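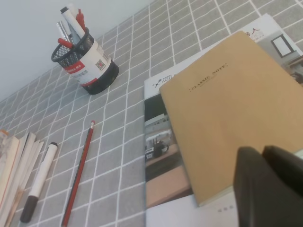 Stomier Memorial Pages: Review for Small Funeral Homes

9 min read

Stomier is a web-based tool for building obituary and memorial pages. It takes a family's information through a form, produces a draft notice, publishes a page with a guest book, and exports a short version for newspapers. I tested it at a single-location home that had been using Zisora, and this review compares the two where the comparison is useful. Testing covered live notices with family consent as well as dummy records made up to break things.

Setup

Account setup is done in a browser. There is nothing to install. You enter the home's name, address, service rooms, and the directors who are allowed to publish. Importing old notices from Zisora is handled through a spreadsheet upload. We moved 800 records this way. The text came across intact, including paragraph breaks, but photos did not attach themselves to the right records until we renamed the files to match the record numbers. The help page mentions this in its last paragraph. It belongs in the first.

Guest book entries import as a separate file. The original posting dates are kept, but the time of day is dropped, and entries posted on the same date are sorted by the signer's last name. For a page that drew a lot of messages in its first two days, replies end up above the messages they answer. Support confirmed this is how the importer works and offered no fix.

Intake form

The form is the best part of the product. Fields are grouped as identity, family, life history, service, and donations. Any field can be left blank, and a blank field leaves no trace in the draft. Zisora would print "survived by" with nothing after it, which had to be caught by eye.

Survivor handling is more flexible than I expected. Each relative gets a name, a relationship, a place, and an optional spouse in parentheses. Former spouses, stepchildren, and companions are all available as relationships, and you can type your own. The order can be changed by dragging. Relatives who died earlier go in a separate list, and a person can be moved from one list to the other without retyping.

Names are where older systems tend to fail. I entered Birutė Raudsepp as a test survivor to check accented letters. The web page, the printed sheet, and the email notice all showed the name correctly. The newspaper export changed it to "Birute" without a warning. Some papers do require plain letters, so a setting would be reasonable. There is no setting.

Nicknames in quotation marks, suffixes such as Jr. and III, and maiden names each have their own field. The suffix comma can be turned on or off for the whole home, which settles an argument we have had for years.

Draft text

The draft is assembled from sentence templates. It does not invent anything, and it does not add adjectives. Given a thin intake form, it returns a thin notice. I consider this correct behavior. A director or a relative can then edit the text directly.

Once you edit a paragraph by hand, it is locked, and later changes to the form no longer reach it. The lock is shown as a small gray bar in the left margin, easy to miss on a laptop. On one notice the family moved the visitation from afternoon to early evening. I changed the form, the service box at the top of the page updated, and the hand-edited paragraph below it still gave the old time. Barry Wragg, our second director, caught it on the proof. Stomier should compare the two and flag a mismatch. Until it does, I would keep service times out of the body text entirely and let the service box carry them.

Proofing and approval

A proof is sent to the family as a private link. The relative can approve, ask for changes, or leave comments beside a paragraph. Only one person can be named as the approver, but any number can view and comment. That split works well. Under Zisora we took corrections by phone from several relatives and reconciled them on paper.

The proof link expires after a fixed period and cannot be extended. If it lapses, a new link has to be issued, and comments on the old one are no longer visible to the family, although the home still sees them.

Guest book

Messages can be posted immediately or held for review. We hold all of them. The review queue shows the message, the signer's name, and the page it belongs to. Approving is one click. Rejecting asks for a reason, stored but never shown to the signer.

The spam filter is adequate. Flower sellers posting links were stopped every time. It also stopped a sincere message from a former coworker that included a link to a scanned newsletter, so the rejected folder needs checking. There is no alert for it.

Candles, animated backgrounds, and music are available and are all off by default. I left them off.

One omission matters. A family cannot download the guest book on its own. The home can export it as a PDF, laid out one message after another with a readable margin, and we now do this for each family about a month after the service. The PDF is clean enough to bind.

Newspaper export

The export produces plain text with a word count and a line estimate. Line width is set per paper. I compared the estimate with the billed lines on our local weekly, and it was close on short notices and low on long ones. The error comes from long town names, which the estimator seems to treat as if they could break anywhere. Quote families from the paper's own proof.

Shortening is manual. You choose which paragraphs to leave out of the print version, and the web version is not touched. Zisora kept a single text for both, so a family trimming for cost lost the full notice online as well.

Printing

Service folders can be made from the same record. The templates are plain, in one or two folds, and the type is large enough for older readers. Photos are cropped to a fixed shape, and the crop can be shifted but not resized. For a better folder we still send out to Rowbotham, our usual printer, and the Stomier text pastes into their order form without stray characters.

Our office printer will not handle card stock above 80 pound, and the Stomier templates assume something heavier. The fold line lands slightly off center on thinner stock. An offset value in the print dialog corrects it, but the value is not saved between sessions.

Support

Email support answered within the business day, apart from one question sent on a Tuesday evening that had to be sent again. Phone support is reserved for the higher plan. Answers were specific and did not paste from the help pages. Roland Nuttall, who handled most of our tickets, gave a direct "no" when a feature did not exist, and I prefer that to being told it is under review.

Problems found

— Imported guest book entries lose their time of day.
— Accented letters are stripped in the newspaper export without notice.
— Hand-edited paragraphs can disagree with the service box.
— Print offset must be entered again each session.
— No alert for messages caught by the spam filter.

Recommendation

Stomier is suitable for a home that writes its own notices and wants the family to sign off in writing. The intake form and the separate print version justify the move from Zisora for us. A home that mostly posts text supplied by families will use very little of it and could stay with what it has. Larger groups with shared staff should ask about permissions before signing, as a director can be assigned to only one location per login.

We are keeping the basic plan. I will retest the importer when we bring over the remaining older notices in May.

Jordan Mottram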